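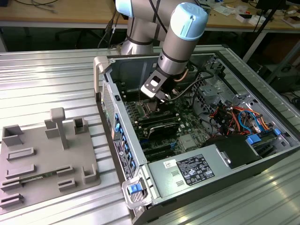
Arm over the open tower, Kesonus gripper on. Fixture plate at left.

Ticket 1852
Opened by: Nest Lloyd
Date: 4/8/19
Status: open, waiting on part
Subject: Kesonus vs Najjar gripper, memory module pick

Trying both grippers on the same job: pull a module from the board, set it in a slotted rail on the plate. Same arm program, same tower.

Najjar first. 30 picks, 58 mm approach height. Slow to close but repeats fine. Fingers too fat for modules side by side, kept touching the neighbor.

Swapped to Kesonus. Fingers fit. But the grip signal drops out when the wrist rolls past 31 degrees. Arm thinks it has nothing, stops, goes home. Tried:
- new cable from the controller, same
- closing speed down by half, same
- re-taught the pick point over the board, no change
- rolled wrist the other way, no dropout. So cable strain at the connector?

Case on its side works better than upright btw, keep it that way. Watch the wire bundle by the drive bays if you move the aproach path.

Ozan Uysal: Had this in February on the Stitusstead cell. Connector on the Kesonus side was loose inside the housing. Don't tape it. Trilham has the right-angle version, ordered one. Can you send me the controller log from the last run?

Nest: log attached. Leaving the Kesonus on for now, wrist roll limited to 25 in the program. Will rerun teh full set when the connector gets here.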